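Zerkside Sessions: spring programme and changes to door times

The spring programme of Zerkside Sessions has now been confirmed. It will open on Saturday with a four-hour set from Su-bin Yeom, who returns to the main room for the first time since January. Her previous appearance was recorded in full and has been among the most requested items in the Sessions archive. Members who wish to hear it before the weekend may do so through the usual listening page, using the login printed on their membership card.

Su-bin Yeom will be followed by Dong-geon Kwak, whose second record for the Donati label is due for release later in the season. He has agreed to play a longer closing set than is customary, and the licence for the evening has been extended by one hour to allow for this. The label will have a small stand in the foyer, where 80 copies of the new record will be on sale ahead of general release. Purchases are limited to one copy per person.
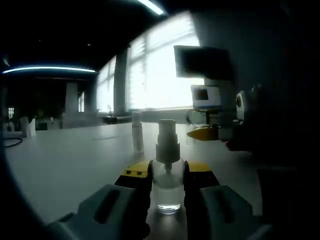
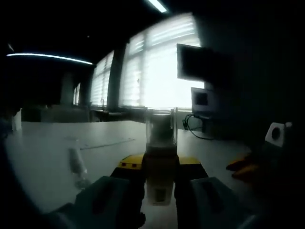 Capacity in the main room remains at 518. The upper gallery, which was closed over the winter while the handrail was replaced, will reopen with space for 62 people, and this number is included in the overall limit. Admission to the gallery is by wristband only. Wristbands are issued at the front desk in order of arrival and cannot be reserved by telephone or email.

Members are asked to note the following changes to door times. Doors will open at 21:00, half an hour earlier than last season. Last entry will be at 00:30. Re-entry is permitted until midnight on presentation of a stamped ticket. The side entrance on the car park will be used for artists and deliveries only, apart from step-free access, for which a member of staff will be present throughout the evening.

Advance sales have been steady. At the time of writing, 293 tickets have been sold for the opening night, and a further allocation will be released on the morning of the event. Tickets bought in advance carry no booking fee. Those holding tickets for the cancelled Clidar showcase may exchange them at the front desk for any date in the spring programme, or may apply for a refund in writing before the end of the month.

The Clidar showcase itself has been moved to the autumn. The label has informed us that two of its artists were unable to alter their touring arrangements, and we agreed that the evening should be held with its full bill or not at all. A new date will be given in a later issue.

Work on the sound system has been completed. The low-frequency cabinets on the left side of the room have been repositioned in response to comments from regular visitors, and the booth monitors have been replaced. Visiting DJs who intend to play from vinyl are asked to arrive for a sound check no later than 19:30 and to bring their own cartridges and slipmats.

The resident slot on the last date of the season has been given to Ikum, the duo who supported Dong-geon Kwak on his winter dates. They will play live, with hardware, and their set will be broadcast on the Sessions stream. Recordings of all other nights will be placed in the archive once the artists have given their approval.

Enquiries concerning guest lists, accessibility and lost property should be addressed to the Zerkside front desk during opening hours.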